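Bosman open bin, grey, sloped sides

I'm Siiri, I look after the storage page here at Drestmont, and this is the tub I get asked about more than any other.
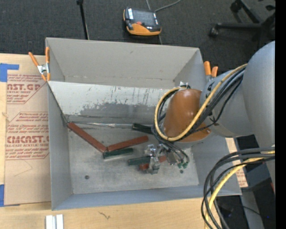

It's big, it's grey and it's open on top, and the four walls lean in toward a flat floor, so bits and pieces slide down to where you can reach them (brilliant for offcuts and sticks and blocks!). I've had one on my own bench through 30 months of garage projects and yes, it's scuffed and streaky now, but I've stopped caring about the colour of it. Spring clamps bite onto the rim nicely if you want it to stay put.

Sits happily on an ordinary table. Wipe it out with a damp cloth and skip the scourer.

Item no. 801. Price is $283, pickup from our Uvardale counter or we'll post it. Next lot lands in December, and Akosua Sowah on the front desk can hold one for you for 6 days if you give her a ring.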